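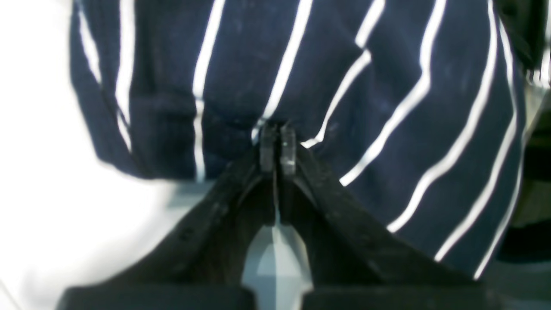 Chapter 3
The Job That Moved Over One Table

Before you read: think of a task you do with your hands so often that you've stopped noticing it. Buttoning a shirt counts. So does shuffling cards. Keep it in mind, because I'm going to ask you about it at the end of this opening section.

I spent a good part of one December in the folding room at Serra, a laundry that washes work clothes for restaurants, butcher shops and hotels. I'd gone there to write about wages (that's Chapter 5, if you're skipping ahead) and I kept getting pulled over to the folding tables, where everybody wanted to talk about the new arms.

The arms had gone in that fall. They came from a small outfit called Kovitell, and the crew just called them "the pickers," since picking is what they'd been bought for. A heap of clean cloth comes down, and somebody or something has to find one piece, take hold of it, and get it flat enough to fold. Sounds like nothing, right? I thought so too, until Shakuntala Grewal put me at a table with a pile of aprons and timed me. I was terrible! I kept grabbing two at once, or I'd get hold of one right in the middle and end up with a bundle that had no corners anywhere I could see.

It's the corners that matter. When you pinch a piece of striped cloth in the middle, the rest of it sags and bunches wherever it likes, and the stripes that ought to run straight bend off in all directions. A box is the same box however you pick it up. An apron is a different shape every single time, and that's a big reason laundry work stayed in human hands long after welding and bottling had gone to machines.

Shakuntala had been folding for years, and she never looked for corners. She ran a hem through her fingers until one arrived. I asked her to explain how she knew which way to go along the hem and she laughed at me. "You go the way it's heavier," she said, and then she did it again, slower, and I still couldn't feel it.

So what happened to her job? When I ask students this, they usually guess one of two things: she was let go, or nothing changed. Her real answer was messier. On the old shift, her table folded 1,045 pieces. With the pickers running beside her, the same table put out 1,210, and her name was still on the schedule. But she folded far fewer of them herself. Most of her day went to pieces the arms had set aside — the twisted ones, the ones with strings in a knot, the ones grabbed in a bad spot and dropped back.

Think about what that does to a workday. She used to get a rhythm going, easy ones and hard ones all mixed together, and the easy ones were a kind of rest. Now the easy ones went next door. "I get all the bad ones," she told me. She also said her shoulders hurt less, and that she liked being the person people came to when an arm got stuck. All of that was true in the same week, and I'd ask you to be patient with it, because you'll be tempted to pick whichever part fits what you already believe about robots.

Abdelilah Belhaj ran the shift, and he had a different headache. His pay sheet had a line for folders and a line for mechanics. It had no line for a folder who spends over half her day clearing jams and showing a machine what a decent grip looks like. He'd asked the office for a new one. When I left, he was still asking.

We'll come back to both of them. In this chapter we look at how a job gets split into tasks, who decides which tasks go to the machine, and what happens to the ones left over. We'll also visit a seed packing plant, Flumance, where the split went the other way and people kept the easy part.

Words to watch for
task, job, exception handling, pace of work, job grade, tacit skill

Warm-up
Go back to the task I asked you to keep in mind. Write directions for it in 10 steps or fewer, then trade with a partner and follow each other's directions exactly. Mark the step where things fell apart. Bring your page to class, because we'll use it in Section 3.1.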